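Ticket 3345
Opened: 18 May 2025
Product: Garine snack box with cardboard dividers
Category: Packing, shared office orders
Status: Open, waiting on customer

Hello Satell support, and thank you in advance for reading all of this, I know I do go on. We order the Garine box for our office in Sostham and we like it very much (the Kettle assortment is gone before anything else, every single time). What I can't get right is the dividers. You get a lovely neat grid when it's new, and then as soon as we start refilling it the cardboard walls lean over and one row gets fat while the next one won't take anything. I have folded the whole insert flat and opened it out again, and I've tried it turned end for end. We keep it on the low table where people sit with their laptops, so it does get nudged a good deal, and the cells on the left are the ones that stay empty.

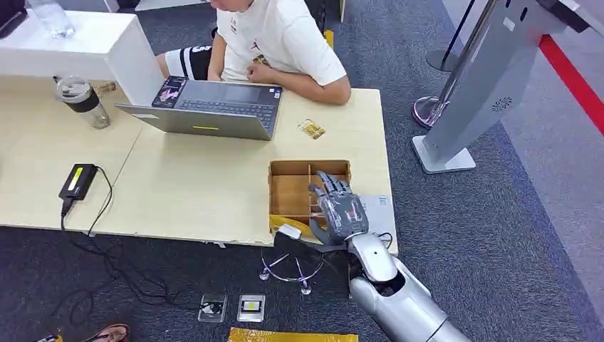 Satell Support: hi there, and please never apologize for the detail, it saves us a round of questions! A leaning insert nearly always means that one of the long strips has come up out of its slots. Would you lift the insert out, press every crossing down until the top edges are level, and drop it back in before anything else goes near it? Then fill from the middle outward. And could you tell us which items you're putting in, especially any larger bags?

Thank you, that was quick. I did the pressing down and two of the crossings really were sitting high, so you were right about that. It's a good deal better with the small packets. The bags are another story. They're the clear ones with the golden-brown snacks inside, and they puff up so much that they shove the walls over again, and I don't like to squash them and hand somebody a bag of crumbs. I tried them standing up, then on their sides, and then I gave up and had one with my coffee.
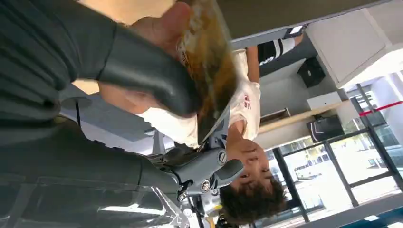
Attachment 2: clear snack bag, held at the top edge

Satell Support: that's helpful, thank you. The bags were never meant for the cells, and the leaflet ought to say so more plainly. Take out one short strip at the right-hand end and you'll have a wider space that holds them upright with the walls left alone. If the strip is torn, we'll gladly mail you a new insert. They come in packs of 5 and there's no charge on an open ticket.

Yes please to the inserts! One of my strips has a tear at the slot, probably from all my folding. The wider space sounds just right. I should add that when we have a full sorting session half of us end up down on the carpet, so if there's a way to keep the box steady on the floor as well, I'd be glad to hear it. It slides when somebody's knee catches it.

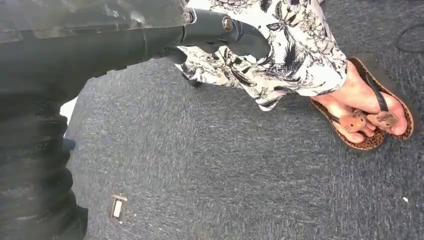 USING THE BOX ON THE FLOOR

Satell Support: on carpet, fold the outer flaps down flat against the sides and put the heaviest items in the corner cells first. That usually stops the sliding. A folded towel underneath works well too. Your inserts are on the packing list now, and we'll leave the ticket open until you write back to say they fit.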